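Print this article | E-mail to a friend

The planner that learns to wait

When Borislav Todorova joined Stadum, the company had one motion planner and 373 open complaints about it. Most of them said the same thing in different words: the arm moves well, but it decides badly. It would choose a path, find that a neighbouring piece was in the way, and begin again from zero.

His answer is a program called Nender. It keeps the old plan and repairs only the part which has become wrong. "If one street is closed, you do not go home and buy a new map," he told me in his small office, where a heater was working very loudly.

Nender was written first for simulation, and a large part of its life is still there. Each night the team runs 1,185 simulated tasks – picking, sorting, lining up – and each morning somebody reads the list of failures over coffee. Small pieces which lie close together are the hardest. The fingers need room on both sides, and the planner must find this room before the arm goes down.

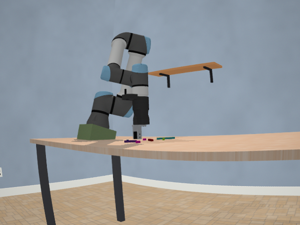
The simulated arm with its gripper lowered over small coloured blocks. Two of the pieces on the left are touching.

In February the nightly list had 874 failures. Todorova does not hide this number. The cause was a collision check which added too much safety distance around each object, so that a narrow but possible grasp was always refused. The correction took nine lines of code and almost three weeks of discussion.

Not everyone is convinced. Ms Pîrvu, who looks after the perception software, thinks that the planner trusts the camera too much. In simulation the position of every block is known exactly, she says, and a real workshop is less polite. Her group now adds errors to the positions on purpose, and Nender has become slower but more careful.

The first customer trial will be at Parnetti, a maker of small fittings. Todorova has already asked them for a box of their most difficult parts.

Contact the editors | Copyright 2025, all rights reserved | Back to top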